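The table is the best place to fold a jacket

by Tsehay Tamiru

In my first year in Undska I had one rail for coats, and 27 coats and jackets wanted to hang on it. They belonged to four people. The rail came down in March, at six in the morning, and my neighbour Trudy Ngata heard it through the wall. After this I started to fold jackets, and I have an opinion about it which I would like to defend.

Most people fold a jacket in the air, with the collar under the chin. I did it also, for many years. With a shirt it is possible. A thin jacket with a hood is too slippery, and one sleeve always escapes. You get a ball, and you push the ball into the drawer until the drawer closes.

My opinion is that a jacket needs a table. Put it with its back up, the hood away from you, and open the sleeves wide. Then stop for a moment and move your palms over the cloth from the middle to the sides. This small stop is the whole work. The folding after it takes very little time.

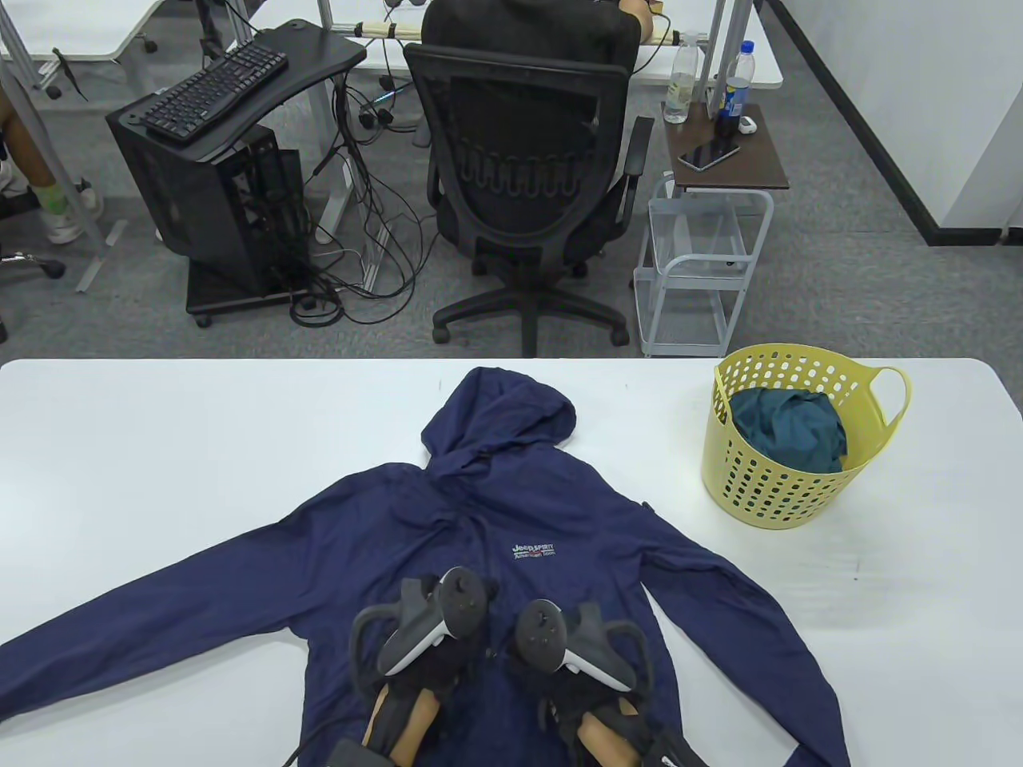
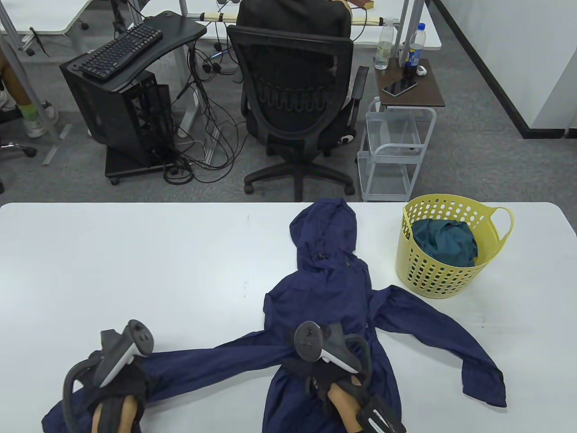
The navy hooded jacket spread on a white table, with the yellow basket at its right.

My friend Hafþór Egilsson does not agree. He says that a jacket is made for hanging and that a fold leaves a line across the back. He is right about heavy wool, and I would not fold his winter coat. But a light jacket has creases anyway, and they do not trouble anyone who is walking in the rain.

He also asks who has a free table. This is a better question. Ours is free only after supper, so I fold then, and the basket stands on the table beside me, because when it is on the floor I bend down for each piece and become tired and careless.

The sleeves go in first, then the sides, and the hood comes down last. My drawer now takes seven jackets. Hafþór has still not changed his mind, and his rail is still on the wall.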